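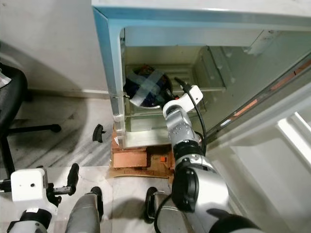
White cabinet with light blue trim, lower compartment.

Fluvallow Dental, Werkesham office
Infection control and general safety checklist, with comments
Date of inspection: 11/19/18
Completed by: Branislav Lukáč
Last inspection: October

Marks used: OK = meets the office standard. FIX = needs work, see comment. N/A = does not apply to this office. Comments are written on the spot, so some are short.

Section 1. Front desk and waiting area

1.1 Walkways clear from the door to the desk. OK
1.2 Hand sanitizer at the entrance, filled and in date. OK
1.3 Tissues and a covered trash can within reach of the seats. FIX
Comment: Tissues are there. The trash can lid does not close all the way. Replace the can.
1.4 Cough etiquette sign posted where patients will read it. OK
1.5 Patient charts and screens turned away from the counter. FIX
Comment: The left monitor can be read by anyone standing at the payment end of the counter. Turn it or add a privacy filter. I turned it while I was there, but the cable is short and it will drift back.
1.6 Children's toys wiped down daily and the log signed. FIX
Comment: Log is signed through Thursday of last week only. Staff say the toys were wiped on Friday. If it is not in the log I can't count it.

Section 2. Treatment rooms

2.1 Barriers changed between patients on light handles, chair controls and the air/water syringe. OK
Comment: Watched two turnovers in Room 2. Both done in the right order.
2.2 Surface disinfectant left wet for the full contact time on the label. FIX
Comment: One assistant wiped dry too early. The label time is 3 minutes. Talked it over with her and she set a timer for the next room.
2.3 Gloves, masks and eye protection in each room, all sizes. OK
Comment: Size small gloves are low in Room 1. More on order.
2.4 Sharps container mounted upright, below the fill line. FIX
Comment: Room 3 container is at the line. Close it and swap it today.
2.5 Needle recapping done one-handed or with a device. OK
2.6 Protective eyewear offered to every patient. OK
Comment: Two pairs are badly scratched and should be thrown out.
2.7 Chair foot stop works. OK
Comment: Tested in all rooms with the chair going down. The Room 1 pedal sticks a little but does stop the chair. Mention it to the service tech at the next visit.
2.8 Overhead light arm holds its position. OK

Section 3. Water lines and suction

3.1 Lines flushed at the start of the day, two minutes or longer. OK
3.2 Lines flushed between patients, 20 to 30 seconds. OK
3.3 Water test results on file and within the limit. OK
Comment: Last results are in the binder. All rooms passed. The sheet for Room 2 was filed under Room 1, now moved.
3.4 Bottles emptied at night and left open to air dry. FIX
Comment: The evening sheet has this as a step but no place to initial. Add one.
3.5 Suction traps changed on schedule. OK
3.6 Patients told not to close their lips around the saliva ejector. FIX
Comment: Hygienists do this. The assistants were not sure it was their job. It is everyone's job. Bring it up at the staff meeting.

Section 4. Sterilization room

4.1 Clear split between the dirty side and the clean side. FIX
Comment: The label tape on the counter has worn away. Everyone who works here knows which side is which, but a temp would not. Put down new tape.
4.2 Heavy utility gloves worn for instrument cleaning. OK
4.3 Ultrasonic solution changed daily. OK
4.4 Pouches loaded on edge with space between them. OK
4.5 Pouches marked with date, load number and sterilizer. FIX
Comment: I pulled 14 pouches from the drawer. Most were fine, but a few had the date and no load number. Those go back through. Without the load number there is no way to pull them if a spore test fails.
4.6 Weekly spore test done and result filed. OK
4.7 Sterilizer door gasket clean and not cracked. OK
Comment: Cycle counter read 2390. Write this down at each inspection from now on so we can plan the gasket change.
4.8 Pouches dry before handling. OK
4.9 No food or drink in the room. FIX
Comment: Travel mug on the clean side, next to the pouches. Moved to the break room. Same comment in October.

Section 5. X-ray

5.1 Aprons and thyroid collars hung, not folded. OK
Comment: The Alo apron in Room 2 has a loose strap. Still usable. Have it stitched or replaced before the next inspection.
5.2 Operator stands in the marked position. OK
5.3 Sensor sleeves changed for every patient and the sensor wiped with the right product. OK
5.4 State registration posted. OK

Section 6. Storage and supplies

6.1 Cabinets closed and lower shelves clear of the floor. OK
6.2 Anesthetic cartridges in date and stored away from heat. OK
6.3 Oldest stock placed in front. FIX
Comment: Bouchard impression material was put away newest first. I switched the boxes. Whoever unpacks deliveries needs a quick reminder.
6.4 Chemicals in labeled containers. FIX
Comment: One spray bottle has a handwritten label that has smeared. Make a new one with the product name and hazard information.
6.5 Safety data sheets match what is on the shelf. FIX
Comment: Missing the sheet for the new surface wipes. Print it from the maker's site.

Section 7. Emergency

7.1 Emergency drug kit complete and in date. OK
Comment: The aspirin is the next item to expire. Order now.
7.2 Oxygen tank above the minimum, mask attached. OK
7.3 AED status light green, pads in date. OK
7.4 Eyewash station runs clear with both caps in place. OK
Comment: Let it run a full minute. Fine.
7.5 Fire extinguishers tagged and not blocked. FIX
Comment: The back hall unit had a delivery box in front of it. Box moved.
7.6 All clinical staff current on CPR. FIX
Comment: Two cards run out within 6 weeks. The office manager has the names and is booking a class.
7.7 Nitrous oxide scavenging checked. N/A

Follow-up

Same day: Room 3 sharps container, pouches without load numbers, spray bottle label.
By the end of the week: trash can in the waiting area, counter tape, data sheet for the wipes, initial box on the evening sheet, front desk monitor.
At the next staff meeting: contact time, saliva ejector, toy log, stock rotation, drinks in the sterilization room.
Waiting on others: Room 1 pedal — service tech. CPR class — office manager. Apron strap — check whether it is cheaper to buy a new one.

A copy of this list goes in the binder behind the water test results. Please initial next to each item as it is finished, and leave the original comment in place.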